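Workshop tips from the Pristinby robot club: getting a card into a PC with an arm 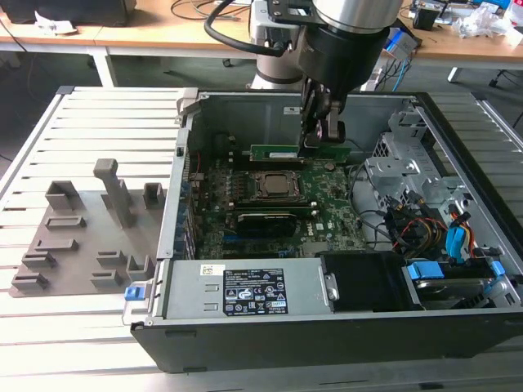 Miklós Bakos wrote in to ask whether it wouldn't be quicker to teach members to do the job by hand first. Yes, and we do. Everyone fits and removes a card by hand before they write a line of code for the arm. You learn where it sticks and how hard you have to push, and you need both later on.

The rest of these tips come from the club's notebook, tidied up a little.

Lay the tower on its side with the panel off. An upright case tips when the arm pushes sideways, and you can't come straight down on the slots.

Unplug the machine at the wall and hold the power button in for a few seconds. Do this even if the computer hasn't been used for months.

Stop the case sliding. We cut strips of rubber shelf liner, the sort sold for kitchen drawers, and put one under each end. Double-sided tape works too but leaves a mess that takes white spirit and patience to get off.

Use old cards. Ours came in a box from Foltel when they cleared out a storeroom, and several are dead, so a bent contact doesn't matter. Keep the dead ones in a separate tray and mark them with a paint pen.

Park things in holders. Loose parts on the bench end up a few millimetres from where the program expects them. A printed plate with a slot for each part saves a lot of swearing. If a slot comes out tight, a nail file opens it up better than sandpaper.

Tie back spare cables inside the case before you start. Freezer bag ties are fine. Keep them well clear of the fan.

Run slowly over the board. We stop 2 cm above the slot, look from both sides, and only then go down. Last September someone skipped the look and we lost a retaining clip.

Hold the card level and grip it by the edge if you can. If it rocks in the fingers, a turn of bicycle inner tube round each one helps -- change it when it goes shiny.

Write down every try, the bad ones too. Our notebook had reached attempt 1624 at the last meeting, and the early pages are still the most useful. The Plolalard team keep theirs on a spreadsheet, which is easier to sort but harder to scribble on.

Keep screws in a magnetic dish, well away from any hard drive you care about. Jam jar lids do if you haven't got one.

Ševčík grippers: the spare pads are now in the second drawer down, with the hex keys. Please put the keys back in size order.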